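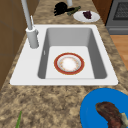
Archive > sim-manip > Kitchen tasks
Prev by thread | Next by thread | Thread index | Reply

Re: reset states in the sink scenes, policy conditioning

Quick one before the Wednesday call, sorry for the fragments.

Kylie Whitelaw wrote:
> Maihi still drops off when the viewpoint moves. Is it the policy
> or the randomizer? We reran 300 episodes at Putden on Mesine
> scenes, same gap as yours. Can you post frames + what you changed?

Mostly the encoder I think. Policy gets the same joint state either way, only the render differs. Froze everything, shifted the camera a bit, reran. Success went from 16 of 20 to 8 of 20. Small n, I know. Full set is 2,002 episodes and still in the queue on the Plerkgate nodes.

Plate in sink frames look easy to a person. Red rim on near-white basin, plenty of contrast. But the attention maps wander off to the blue plate in the near corner, every seed. Suspect it's the saturated color pulling the features.

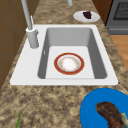
Fig. 2. Render with the red-rimmed plate in the basin, meat on the blue plate at lower right. No arm in view.

Tried masking the blue plate. Helps some, not enough. Tried cropping to the sink, helps more but then the cabinet task falls apart becuase the handles are gone. So one crop for all tasks is out.

For the cabinet task, two grippers, one on the right door handle, other stays low by the sink. Red ball right up front hiding a good part of the basin. Haven't split results by occlusion yet, on the list.

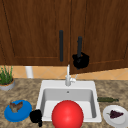

What I changed

- wider camera jitter at train time, was way too narrow
- object colors resampled per episode, not per scene
- dropped the depth channel (no diference either way)
- same action head, same horizon

Kylie, can you send your jitter ranges? Want to match them before the big run finishes. Config is in the usual branch.

Tags: simulation, viewpoint shift, bimanual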